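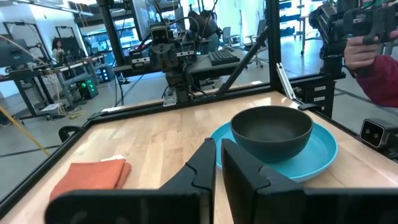 Butcher-block top moving across the grain, clamped at the edges: how much allowance?

Posted in Benches and Tables by Duddale

I have a light-coloured butcher-block top sitting inside a black aluminium extrusion frame. The supplier listed it as maple and the strips look right for it, but I haven't confirmed the species. The top is 900 mm across the strips and 32 mm thick. It was finished with two coats of mineral oil on the upper face and left bare underneath.

In March it sat flat. Since the heating went on it has developed a cup of nearly 5 mm across the width, high at the edges. A dinner plate with a deep bowl on it now rocks when pressed on the rim, and anything round drifts toward the centre.

The top is held by small clamps at the frame rails and nothing else. Two things I would like to settle before I touch it:

First, whether the clamps are causing the cup or just failing to stop it. Second, whether I should oil the underside now, while it is cupped, or wait until it flattens.

The table is used for place settings (stoneware, cloth napkins, the occasional hot dish), so I would prefer to keep a food-safe finish. Planing is a last resort as I don't own anything wide enough.

Deming Shao

The clamps are unlikely to be the cause. The bare underside is the more probable one. An oiled face and an unfinished face exchange moisture at different rates, and when indoor humidity drops the bare face loses moisture faster and shrinks. That would normally pull the edges down, giving a crown on top. You describe the edges as high, so check two things before going further:

Put a straightedge across the underside as well as the top. If the underside is convex by the same amount, it is a true cup. If the underside is flat, the top face has worn or been sanded hollow.

Find out where the heat is coming from. A register or heat lamp above the table will dry the upper face faster than oil can slow it. Mineral oil is a poor moisture barrier. Two coats is very little.

On allowance: for flat-sawn hard maple, use a coefficient of 0.0035 per one per cent change in moisture content. On 900 mm, a swing of four per cent gives 12.6 mm. Quarter-sawn strips move less, and most butcher block is a mixture, so you will probably see something under that figure. A clamp that grips the edge tightly on both sides will resist that movement and can bow the panel when it swells. Back them off until the top can slide under firm hand pressure.

A better arrangement is slotted brackets bolted to the extrusion. Slots run across the grain, one fixed point at the middle of each end, pan-head screws with washers, snug only. The T-slot makes this easy, as you can put a bracket wherever you need one. I used five per side on a top of similar size in Jesuvport, and it has stayed flat through two winters.

Oil the underside after it has flattened. Lay it face down on stickers, away from the heat, for nine days or so and measure again. Then give both faces the same number of coats on the same day. For hot dishes use a trivet regardless of finish.

Haworth

Just flip it over. Mine did the same and I turned it upside down and it came good by itself. Used canola oil on it and no problems so far.

Fondeo

I would not follow the canola suggestion. Cooking oils don't cure, and they go rancid in the wood. Straight mineral oil or a mineral oil and beeswax blend is fine. If you want a film with better moisture resistance, pure tung oil cures properly but needs several weeks between the last coat and regular use.

Flipping does work as a temporary measure if the other face is clean enough to eat off.

One addition to the bracket advice. Check the frame for twist first. Measure both diagonals across the rails, then sight along them from one end. On my frame one corner post was standing 3 mm proud and I spent a month blaming the timber. Loosen the braces, shim the foot, square it up, then retighten the braces last. If you tighten them first you lock the error in.

Duddale

Straightedge shows the underside convex by the same amount, so it is a true cup. There is a ceiling register directly over the table, now closed. Clamps are backed off. I will leave it on stickers and report the measurement.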